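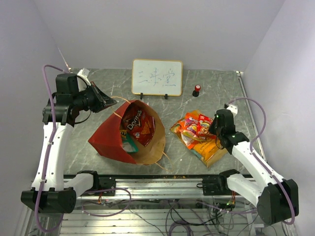

Red paper carrier with tan kraft lining, left; snack packets in clear plastic, right.

Home | Features | Packaging | Interviews | Contact
Last updated: January

Ville Ojala has spent most of his working life on carrier bags. He tests them at Pesar, a small packaging firm, and before that he did the same job at Lumley. We spoke on a Tuesday afternoon about why people still pack snacks into paper.

"Crisps are the awkward load," he said. "A packet weighs very little and takes up a lot of room. The bag fills before the handles are under any strain."

He treats the twisted paper handle as a separate part with its own failure point, usually the glued patch where it meets the wall. In the last round at Pesar his team lifted 190 carriers until something gave. In 2 of them the twist itself parted. The rest tore at the patch or below it.

Clear plastic is easier to sort from, in his view, as the contents can be read without emptying it. "With paper you lay it on its side and look in at the mouth. Stand it up and you see the top packet, and that is all."

On packing order he is brief. Large packets go in first, flat against the wall, and small ones fill the gaps. He does not press the air out – "the air is there to protect the contents" – and he keeps tins in a different bag.

Pesar's next order is for 2,992 carriers, in a heavier kraft supplied by Hutchins. Ojala wants the patch made wider. The drawing has gone back twice and he expects it to go back again.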